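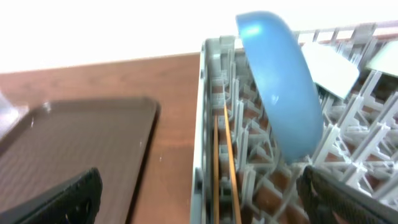
Film Club > Questions and answers

Last updated: 28 August 2024

I get the same handful of emails every time I mention a teaser or a release date on here, so I've put my answers in one place. If yours isn't covered, leave a comment and I'll get to it (eventually!).

When is the Tulness teaser coming out?

No date yet. The distributor, Babić, said in May that filming had wrapped and a teaser would follow "soon", and I've been refreshing their page ever since. The poster with the lighthouse that's doing the rounds is fan-made, by the way. Lovely, but fan-made.

Is it a remake?

No, it just shares a title with an old black and white thriller that hardly anyone has seen. I have, and it's 100 minutes of people whispering on a ferry. The new one is a family drama with songs, so I can't see anyone mixing them up.

How many songs are there?

The track list says 3, plus an instrumental for the end titles. I'd have liked more, but I'm the sort of person who buys soundtracks before seeing the film, so don't go by me.

Will it be shown with subtitles?

At the Dilis, yes, every screening. I rang the box office and they were very patient with me. Other cinemas hadn't decided when I asked, so do check before you book.

What happened to your Tella review?

It's still up, I only moved it to the archive. It got 531 comments and the page was taking forever to load (most of you were arguing about the ending, and I still think she got on the train). Comments are closed on that one now, sorry.

Do you get free tickets?

I wish! I pay for my own, usually the early show, and the balcony at the Dilis if I'm feeling flush. I did win a pair in a raffle once and the film was dreadful.

Can you send me a link to watch it online?

No, please stop asking. I'll post the streaming date once there is one.

Filed under: New releases, Teasers & trailers | 49 comments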